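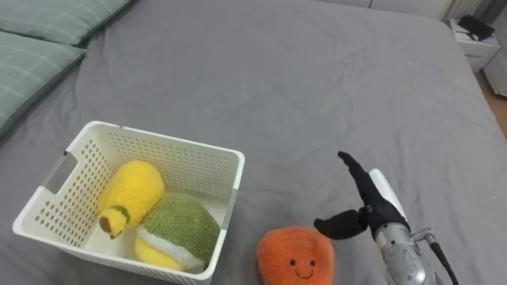 Three weeks is too long to spend on one bedroom task, according to a reader who wrote in after my May entry and signed only as Cirness. The message went on to ask why a student club would choose soft toys when the competition list also includes cups, blocks and bottles, all of which are easier to model and easier to score.

The question deserves a full answer, and I am grateful for it. The club selected the toy task at its spring planning meeting. Each team entering the Stostine home robotics challenge must complete 2 household tasks, one of them involving objects that change shape when held. Plush toys meet that requirement. They are also inexpensive, they survive being dropped, and they can be replaced from any store if one is lost before the event.

The task itself is easy to state. Plush toys are placed on a bed, and the arm must put them into an open basket without moving the basket beyond a marked limit. Toys already inside must remain inside. The gray fitted sheet is permitted to wrinkle, and the judges do not smooth it between attempts. Our members have found that last rule more demanding than the written instructions suggest. A mattress gives way under a basket, and a basket that has tilted even slightly presents its rim at a different height.

Most of our work this term has concerned the approach to the toy. The orange one with the smiling face has been the subject of much discussion, as it is round enough to roll when touched on one side. The students have compared a straight descent from above with a low approach from the side. The first requires a better estimate of height. The second requires the fingers to pass very near the sheet, and a finger that catches the fabric ends the attempt. The team currently favors the side approach with the gripper fully open, and the matter will be reviewed once more attempts have been recorded.

The log stands at 1,077 attempts across all toys and both approaches. Every entry includes the starting arrangement, the approach used and a short note by the student at the controls. I would encourage any school club to keep such a log from the first day. Ours began late, and the early results cannot be compared with anything.

The software is divided into two parts, which the students have named Ellis and Oprea. Ellis locates the toys and the basket. Oprea plans the motion of the arm. Each part has its own group of students, and the groups exchange places every 3 weeks so that all 12 members learn both. This arrangement slows progress in the short term, as Cirness correctly observed. The club exists for instruction, however, and I do not intend to change it before the competition.

The remaining work for the summer includes a written safety procedure, a second set of pillowcases in a different color for testing Ellis, and the technical report required by the organizers. The report will be posted on this page after it has been submitted. Further questions may be left in the comments and will be answered as time allows.

Posted Monday, July 1, 2024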